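Home Stories Columns Archive About

The Pendari Account

Last updated: December
Reading time: 2 minutes

My aunt left me 700 dollars and a login. The dollars came by check, and the login came on the back of a recipe card, in her big looping hand, with the word Pendari underlined twice.

Pendari was one of those savings apps that rounded up your groceries and tucked the change away, and she had loved it the way other people love a cat. She used to phone me when it reached a nice number. I would be standing in line somewhere with my arms full, and there she would be, telling me all about 139 dollars and what a person might do with it.

I signed in at the kitchen table, a little after nine in the evening, with a cup of tea I kept forgetting to drink. There were 20 little pots in there, each with a name she had given it. New gutters. Train to the coast. Shoes, good ones.

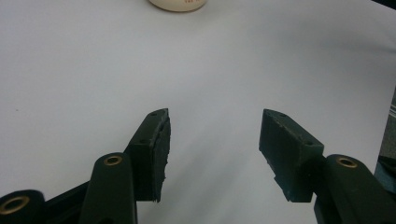 The Last Pot

At the very bottom was one with my name on it - well, the name she called me, which I won't repeat - and it held 190 dollars. She had set it up the week I lost my job at Lagman, back when I was telling everybody I was fine.

A message popped up to say that Pendari was now part of Brenoteck, and would I like to combine my pots for a simpler experience? I sat there a good long while. It was a perfectly polite message.

I pressed "Not now." Then I opened the pot for the shoes, moved five dollars of my own into it, and went to warm up my tea.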